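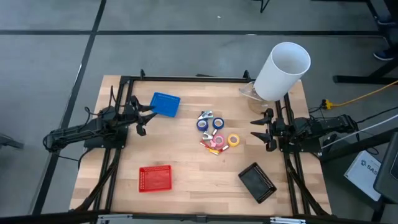
Zubaida Satti reckons I'm wasting my money, and she told me so at length under my last post. Any supermarket app will tell her what's on offer this week, she wrote, so why pay a separate company to tell her the same thing? And fair enough! I thought much the same until I'd had Clodbridge on my phone for a few months, and I've still got a few grumbles of my own, so this is the proper review I kept promising.

Clodbridge is a grocery price tracker. You scan or type in what you normally buy, tell it which shops you can reasonably get to, and it keeps a running history of what each thing costs in each of them. It covers the big chains plus a handful of smaller ones (Peixoto is on there, which pleased me no end, as that's where I do most of my shopping). The paid version is 54 pounds a year. There's a free one, but it only lets you follow a few items and it hides the history, so you'd be missing the whole point.

The history is the bit I love. When Peixoto was bought by Wirnura last August there were big yellow signs everywhere about lower prices, and my first few shops afterwards did feel cheaper. Bananas, butter, minced beef, all down. By Christmas the butter had crept back up to the old price and then a bit past it, and the signs were still up! I would never have noticed without the little graph. I'd have sworn blind it was still a bargain.

Setting up is a slog, I won't pretend otherwise. I have 120 things on my list and it took me most of an evening with a cup of tea and half the cupboard out on the floor. Scanning works well for anything in a packet. Loose fruit and veg has to be typed, and you need to be careful about choosing per kilo or each, because I had my onions down wrong for weeks and thought they'd gone through the roof.

Alerts are good once you've turned most of them off. Out of the box it pings you for every penny, at six in the morning too. I've set mine to tell me only when something drops by a tenth or more, and now I get a couple a day, which I can live with.

What about own-brand stuff? Well, this is where it falls down. It will happily tell you that one shop's tinned tomatoes are cheaper than another's, but it can't tell you that the cheap tin is mostly juice. It also doesn't spot when a pack shrinks unless somebody reports it. My usual coffee lost a good few spoonfuls and the graph stayed flat as a pancake. I reported it, and it was fixed the next day, so credit where it's due.

Aníbal Carvalho asked whether it beats Priltmont, which he's used for ages. I tried both side by side for a month. Priltmont is prettier and it plans your route between shops, but it only goes back a few weeks, and it kept pushing me towards "partner deals" that weren't on my list. If you like driving round three supermarkets of a Saturday-type shop, go for that one. I don't, so I cancelled.

Last year our household spent 3,865 pounds on groceries, and I do keep the receipts. I can't say how much of a saving came from the app and how much from me paying more attention – probably a bit of both. Buying washing powder and coffee when they dip, and leaving them alone when they don't, has easily covered the subscription for us. For one person who buys the same few bits every week, I'd stick with the free version and a notebook.

Four stars from me. It would be five with a proper warning for shrinking packs, and Zubaida, if you fancy trying it, the first month is free and you can cancel from the settings page without ringing anyone up.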